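4.2 Flower arrangement task

The second task was proposed by the Canerton student team as its capstone exercise for the November term. Two arms share one table and must place artificial tulips into glass vases of different heights and neck widths. The team chose tulips for their long stems and broad leaves, which shift the center of mass away from the grasp point.

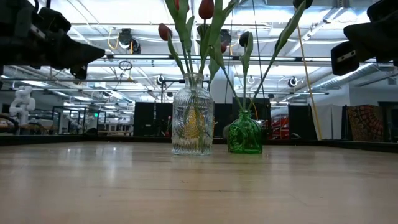

Scoring followed the rules of the Drumow student league. A stem counted as placed if it stayed in the vase for 8 seconds after release. Teams could use up to 100 demonstrations for training, recorded by the students themselves.

Leaf contact was the main source of difficulty – a leaf caught on the rim can turn the stem before it enters the neck. 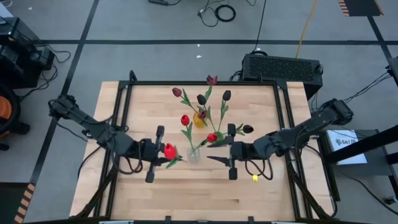

Tudur Gough argued in review that the time limit favored short, direct motions and that regrasping should carry no penalty. We adopted this change for the final round. The policy, named Emura, was then retrained for 1000 steps with the same data split.

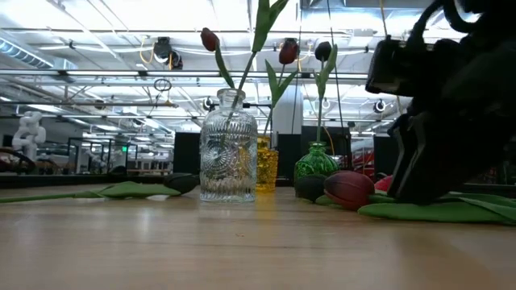 Figure 5. Tulips in three glass vases and on the tabletop, with one arm at right.

Start states were varied by hand between trials, both in vase position and in the number of stems already placed.

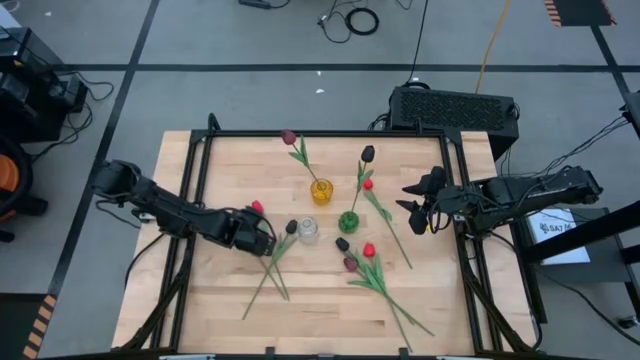 Why were the stems not presented in a fixed holder? A holder would have removed the pickup problem, and the Dafis course staff wanted pickup and insertion graded together.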